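News from the Robot Club

July 2020

What a month it's been for the Protville Robot Club! We're back round the tables, the kettle is on, and the summer project has gone from a scribble on the whiteboard to something that fills up most of our evenings (and a fair bit of our hard drive).

For anyone who missed the last newsletter, the idea is to teach a robot arm to tidy up after a tea break. It has to learn how to pick up a cup, put it in a wire basket and leave the lidded canister beside it without knocking it over. We aren't writing out every movement in code this time. Members do the job themselves with a pair of hand-held grippers, one in each hand, and the recordings go to the learning program, which we've named Bremow after a very long vote.

We set ourselves a target of 90 good recordings by the end of the first week and sailed past it. The tally now stands at 943! A good recording is one where the cup goes in, nothing falls over and the person remembers to stop before chatting to their neighbour. That last part has been the hardest for most of us, me included.

Using the grippers is great fun and a bit maddening. Your own fingers would do it in a second, but with two stiff jaws you have to think about which way the handle is facing and how far to open up before you go in. Our younger members got the hang of it much faster than the grown-ups, and one session turned into a relay with teams swapping over every 15 minutes. The Gotach team won that one and have been quite loud about it ever since.

Bremow has had its first few tries on the arm, too. It missed the cup completely on the first go, nudged it along the table on the second, and on the third it got hold of the rim and lifted. You should have heard the cheer! There's a long way to go with the handle, which it still seems to treat as a nuisance, and we'd like more recordings with the cup turned to odd angles.

Next up is the Vashisht Cup, where 38 clubs will bring a household task for their robots to show off. We'll be entering with the tea things, and every member who has made a recording will have their name on our poster. If you've got a spare evening before then, come and have a go with the grippers. Beginners are very welcome, and the biscuits are good. 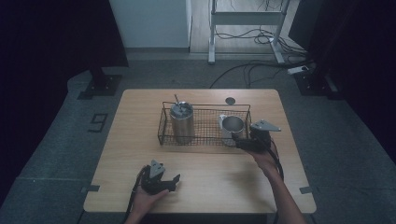
Do I need to know how to code before I join the club?

Most of our members had never written a line of code when they started. You can begin with recording or building, and pick up the programming later on if you fancy it.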